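Visita al taller de reductores de Neveo, en Nitilville

El 7 Jan 2026 fuimos a la jornada de puertas abiertas que Neveo organiza en su nave de Nitilville. Neveo repara y monta reductores de engranajes para maquinaria agrícola y cintas transportadoras. La visita era gratuita, con inscripción previa, y duraba toda la mañana. Éramos 9 en el grupo, casi todos de talleres pequeños de la comarca, más un profesor de formación profesional que tomaba notas de todo.

La nave está en el polígono, detrás del almacén de piensos. Se llega bien en coche, pero la señal de la entrada es pequeña y nos pasamos de largo una vez. En recepción dan gafas y chaleco, y piden que los relojes y las pulseras se queden en una taquilla. El recorrido lo llevó Shih-chieh Poon, encargado de montaje, que trabaja en la casa desde que estaba en el local viejo de la calle Bajwa.

Empezamos por la recepción de piezas. Los reductores llegan en palés y se les asigna un número antes de abrirlos. El de esa mañana era el 1470, un planetario que venía de una planta de áridos. Poon explicó que la mitad del trabajo consiste en averiguar qué se ha roto y por qué, y que el cliente casi nunca manda el historial de mantenimiento. De ahí las piezas pasan a desengrase, una sala cerrada con dos cubas y bastante ruido de extracción, donde solo pudimos mirar por la ventana.

La parte que más nos interesaba era el montaje. Se hace en bancos separados, con buena luz y sin prisa aparente. Pregunté por los tejidos que usan en los puestos y me contestó que hay un tipo para cubrir y otro para limpiar, que no se mezclan, y que los de limpiar no deben soltar pelusa. Una hebra dentro de un rodamiento puede dar problemas meses después. Los de cubrir se manchan enseguida y se cambian cuando toca.

Los engranajes rectos pequeños se revisan uno a uno antes de entrar en el conjunto. Se mira el flanco de los dientes, se comprueba el agujero central con un calibre y se pasa el dedo por los bordes buscando rebabas. Si el agujero está rayado, la pieza se aparta - no se lija ni se aprovecha.

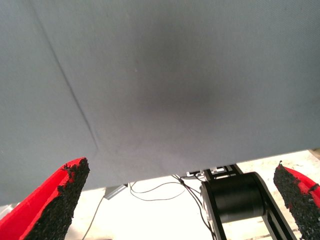
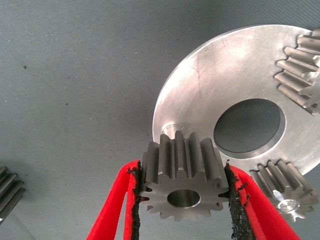
Montaje y ajuste

En un planetario, los engranajes pequeños giran alrededor de uno central y van sujetos a una placa que llaman portasatélites. Poon dedicó un buen rato a esta pieza. Si los alojamientos de la placa no están bien repartidos, un satélite carga más que los demás y se desgasta antes. En Neveo miden la placa antes de montar nada, aunque venga nueva de fábrica. Contó que en marzo devolvieron un lote entero por ese motivo.

El orden de montaje es siempre el mismo. Primero los ejes, después los rodamientos, luego los satélites y al final la corona. Cada engranaje tiene que entrar sin golpes. Cuando uno se resiste, se saca, se gira un diente y se prueba otra vez. El profesor preguntó si marcaban la posición de los dientes y la respuesta fue que depende del modelo: en algunos es obligatorio y en otros da igual. Para los que la llevan marcada usan un rotulador que desaparece con el aceite.

Sobre la grasa hubo cierto debate. Uno de los visitantes, que arregla tractores, defendía poner más cantidad de la que dice la hoja. Poon no estaba de acuerdo: el exceso calienta y acaba saliendo por los retenes. Siguieron con el tema en el pasillo y no se pusieron de acuerdo.

Después vimos el banco de pruebas. El reductor se hace girar en vacío, luego con carga, y se anotan el ruido y la temperatura en una hoja de papel que acompaña a la pieza hasta el embalaje. La hoja que nos enseñaron era la 391 de la serie. El programa que recoge las medidas se llama Morkness y lo han hecho en la propia empresa. Es una pantalla gris con números, sin más adornos, pero los operarios decían que les ahorra repetir anotaciones.

El almacén fue lo más flojo. Se pasa deprisa, hace frío y no hay gran cosa que explicar aparte de las estanterías de recambios. Habría preferido emplear ese tiempo en el banco de montaje, donde varios nos quedamos con preguntas sobre las tolerancias.

La visita terminó con café en el comedor y una carpeta con el catálogo de servicios. Los precios no vienen, hay que pedirlos por correo.

Datos prácticos: conviene llevar calzado cerrado, porque en desengrase el suelo resbala. Se puede aparcar dentro del recinto hasta completar plazas. La duración anunciada era de 3 horas y se cumplió, contando el café. Las explicaciones son técnicas y a quien no haya abierto nunca un reductor se le pueden hacer largas. Para la próxima edición hay que apuntarse en la misma recepción o por teléfono.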